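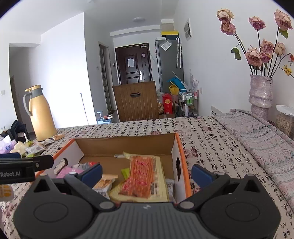
What would the new equipment planner be buying in the first year?
Mostly hand-held grippers and the parts that wear out on them, along with mounts, spare fingertips, chargers, carrying cases and a very long list of ordinary household goods for people to practice packing and unpacking.

Sultine is looking for an equipment and budget planner to join our small purchasing team in Pultberg. We collect examples of everyday handling work (putting snacks into a box, clearing a shelf, folding what needs folding) in homes that look like homes, with the bedspread on and the thermos out, and we have reached the size where a shared spreadsheet and good intentions won't carry us through another year.

At the moment we have 67 hand-held grippers out with participants, and the plan for next year calls for 18 more. You would be the person who works out when to order them, which ones to repair, and what to set aside for the small things that always cost more than we hoped. Our parts list runs to 1,126 lines, and we would dearly love someone to go through it with a fresh pair of eyes and a little patience!

Your days would include getting quotes and comparing them fairly, keeping the repair log tidy, and talking with the people who use the tools at home about what is wearing down and what is awkward to hold. You would also look after the grocery budget. It sounds like a minor thing until you have tried to restock 706 kinds of packets, pouches and wrappers, and the crinkly ones are the ones we go through fastest.

You would work closely with our workshop in Gekport, where repairs are done, and with the Triệu project, our biggest user of fingertips and mounts. Expect a trip to Gekport every month or so. We pay for the train and lunch.

We would like you to have done some purchasing or stock planning before, in any field at all. A school kitchen, a theater or a bike shop would suit us fine. You should be comfortable with a budget and willing to call a supplier when an email has gone quiet. Experience with robots is welcome, but we are happy to teach you that side of things.

The job is four days a week, starting in January, with one day from home if you like.

To apply, send us a resume and a page or so about something you once had to buy on a tight budget and how you went about it. Please mark it "Equipment planner, Pultberg" and tell us which hours are best for a phone call.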